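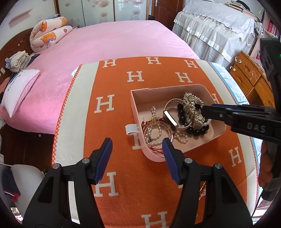

Fig. 1. Mixed jewelry in a pink tray with a fabric loop tab.

Care and Storage of Personal Accessories
Handout 2: Sorting, untangling and putting away
Course notes by Tshepo Masilela
Revised February 1, 2026

Read this before the practical. Bring the handout with you, along with a pencil and the record sheet from Handout 1. The practical is in room 204. You will work in pairs on one tray per pair.

1. What the session covers

Most people do not store jewelry. They put it down. It goes into a dish or a tray at the end of the day, and the next day's pieces go on top. After a few months the dish holds long strands, rigid bangles, cords and a watch or two, and getting one piece out means pulling several others with it. That pulling does most of the damage we see in this course. Threads stretch, clasps bend and soft surfaces get scratched.

The session deals with a tray in that state. You will learn to read the tangle, take it apart in a sensible order, check each piece and store it so that it does not go back to the same condition.

We do not cover valuation, stone identification or restringing. Restringing is in March.

2. Reading the tray

Look before you touch. Use Fig. 1 as a model for this part. The tray has several kinds of piece that behave differently:

Rigid rings. The clear round bangle at the left does not bend and does not tangle by itself, but other things get caught in it. A pearl strand coils inside it and runs up out of it toward the back. If you lift the bangle straight up, part of the strand comes with it.

Strung beads. The large black beads, the amber, brown and dark red beads and the pearls all belong in this group for handling purposes. Treat every string as weak until you have checked it.

Textured pieces. The gold-and-silver bracelet is on top of the black beads. A rough or sparkling surface catches on thread and scratches smooth beads, so pieces like this come out early.

Cords. The thin red knotted cord is against the front wall. Cords are light and easy to overlook, and a knot in a cord may be part of the design. Do not undo a knot until you know which kind it is.

Straps. The fitness band with the white strap is standing on edge as a closed ring. Like a bangle, it can trap a strand. Its face is also a hard flat surface.

Write down what you see on the record sheet. Use plain words for material. "White pearls" is fine as a working name for real, cultured or imitation pearls. Do not write "gold" for anything that is only gold in color. Write "gold-colored."

3. Setting up

Clear a flat surface and cover it with something soft. A folded towel or blanket is fine. Plain fabric makes small parts easier to see than a busy print does. Avoid loose knits, which catch on clasps.

You need:

the tray to be sorted
a second, empty tray with a lip
two blunt wooden picks
a soft dry cloth
a small dish for loose parts
a desk lamp
paper tags and thread

In class we use Mallell sorting trays, which have a low front edge. Any shallow tray will do at home. Do not use a plate. Beads roll off plates.

Take off your own rings and bracelets and put them in your bag. Every year a student's ring ends up recorded as part of the set.

4. Order of removal

Work from the top of the pile down, and from free pieces to caught ones. The usual order is:

Step 1. Remove anything that is lying free and touches nothing else. Put it in the second tray.

Step 2. Remove watches and fitness bands. Lift them clear of the beads in one upward movement. Check first that no strand passes through the strap. If one does, open the strap and draw it out from around the strand. Leave the strand where it is.

Step 3. Remove textured and metal pieces that sit on top of beads. Hold the piece at two points so that it does not drag.

Step 4. Remove the short bead strings. Support the whole length with your fingers underneath. Do not hang a strand from one end.

Step 5. Separate the rigid rings from the long strands. Keep the ring flat and still with one hand and feed the strand out with the other. Start from the end that has the clasp if you can find it. In Fig. 1 a small dark metal clasp shows inside the bangle, so that is the place to begin.

Step 6. Remove the cords last unless one is tied around something else.

If a piece resists, stop. Put it down and look at it from the other side. The piece that is stuck is often held by something two layers below it. Loosen the tangle by lifting it slightly and letting it fall open. Pulling outward on a loop tightens whatever is inside it.

For a tight knot in a thin chain, lay the chain flat on the cloth and work the middle of the knot with two picks. Do not use oil or powder on anything that is strung on thread.

5. Checking each piece

Check each piece as it comes out and before it goes into the second tray. One partner checks and the other writes.

Strand. Hold it in a shallow curve over the cloth. Look for gaps between the beads. A visible length of bare thread on a strand that should be tight means that the thread has stretched. Write "restring" and set the piece aside.

Clasp. Open and close it once. It should close without being pushed sideways. A clasp that has to be squeezed goes in the repair column.

Elastic. Stretch it no more than is needed to see whether it returns. Old elastic looks sound until the moment it breaks, so do this low over the tray.

Surface. Look at pearls and other coated beads near the drill holes, where peeling begins. Look at clear plastic for fine cracks. Do not rub a cracked area with the cloth.

Cord. Check the ends and the knots for fraying.

Wipe sound pieces with the dry cloth. Pearls get a dry or barely damp cloth and nothing else. No dip, no foam, no ultrasonic bath. Fitness bands can be wiped with a damp cloth and must be dried under the strap where it meets the case.

6. Recording

Give each piece a number and one line. The class numbering starts at 1034 for the Steyn set and 1252 for the Curkilero set. Do not start again from 1. The sets are stored in the same cabinet and two pieces with the same number cannot be told apart on paper.

A line has these parts, in this order: number, type, main color, material as seen, fastening, condition, action.

Sample line:
1034, bracelet, black, large glossy round beads, fastening to be checked, condition to be checked, wipe and store flat

Write "to be checked" if you have not checked. A blank will be read as "no problem found," and I have had to redo whole sheets over this.

Tie the tag with thread through a ring or around the string. Do not tie it around a single bead and do not use adhesive labels on anything.

7. Storage

Rigid pieces can share a space with each other if they are smooth. Strung pieces get their own space. That one change prevents most tangles.

Pearls: flat, in a soft pouch that lets some air through. Do not hang them and do not seal them in plastic for long periods.

Heavy bead strings: flat, in a compartment long enough that they do not fold back on themselves. If the string is a bracelet, lay it in its natural ring.

Textured or metal pieces: separate compartment, lined.

Bangles: stacked flat, or on a padded bar. A clear bangle shows every scratch, so put a piece of cloth between it and its neighbor.

Cords: loosely coiled in a paper envelope with the number on the outside.

Watches and bands: out of the jewelry tray altogether. They are taken off and put on every day, and each time the rest of the tray gets stirred.

The cabinet in room 204 uses Ukurix drawer inserts. The narrow slots are for chains and cords only. Bead bracelets forced into them come out with flattened elastic.

An open tray is still useful at home. Use it for the pieces worn this week and empty it regularly. One layer is the limit. Once you cannot see the bottom between the pieces, put something away.

8. Common mistakes in the practical

Tipping the whole tray out to "start fresh." The tangle turns over and you lose your view of which piece was on top.

Both partners working in the tray together. Only one pair of hands goes in at a time. The other person writes and watches for anything that rolls.

Cutting a thread to save time. You may not cut anything without asking me.

Putting loose beads back with the strand they seem to match. Put them in the small dish with a note saying where in the tray they were found.

9. To do before the practical

a. Sort one small container of your own at home using the order in section 4.
b. Fill in one record line for each piece, with your own numbering.
c. Note any piece that did not fit the groups in section 2 and bring the note with you. Brooches, hair clips and single earrings are the usual ones. We will add groups as a class.

Record sheets are collected at the end of the session. Tags, thread and picks go back in the box on the shelf by the door.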